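Collecting Grasp Demonstrations in Simulation for a Small Policy Network
Project report, Term 2
Group 4: I-seul Ban, Apinya Boonchu

3. Data collection

3.1 Setup

All demonstrations were recorded in the Jeon simulator. The task is to pick up one object from a table and raise it clear of the surface. Each run places a single target on the wood tabletop at a random position and rotation. The arm, gripper and room geometry stay fixed, but wall colour, floor and lighting are drawn from a list at the start of a session.

The audio mixer was the hardest target in the set. It is low and rectangular, and its top is covered in knobs and sliders, so the fingers need to come down on either side of the casing. The approach was steered by hand with the fingers fully open until the operator judged the angle to be right.

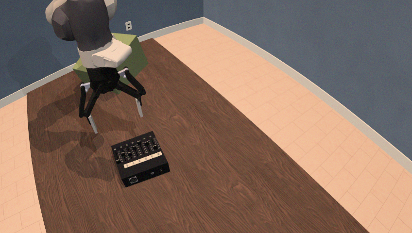

Apinya Boonchu asked at the April review whether slow, careful approaches were teaching the network to hesitate, and suggested trimming any stretch where the arm's speed stayed near zero. We tested this on a small batch first. Trimming shortened the runs but left jumps in the joint velocities, so the final set keeps the pauses and lowers their weight in training instead.

3.2 Recording and labels

We recorded 400 runs over the term. Each run stores joint positions, gripper opening, the target's pose and the views from the simulated cameras. The operator marked each run as a success or a failure straight after it ended. Failures were kept in a separate folder and were not used to train the first model.

After the first pass, 142 runs were set aside. Most of these had a label that did not agree with the final height of the target. The rest had dropped frames, which we traced to the Urkon logger writing to a network drive. Moving the logger to a local disk fixed the problem.

3.3 Camera placement

The close view shows the fingers and the target well but gives little sense of how far the arm has to travel. A wider view was added from the other side of the table, low enough to keep the gap between the fingertips and the tabletop visible.
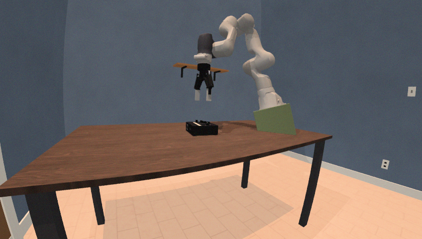 Both views are saved at the same rate and share one clock. The network takes them as separate inputs and joins them after the first few layers. Training on the close view alone was faster, but the model often closed the gripper too early - it had trouble judging height.

3.4 Limits

Every run had the same two operators, and our habits probably show in the data. Runs with more than one object were left out for lack of time. The held-out test set contains 40 runs, none of which were used for tuning.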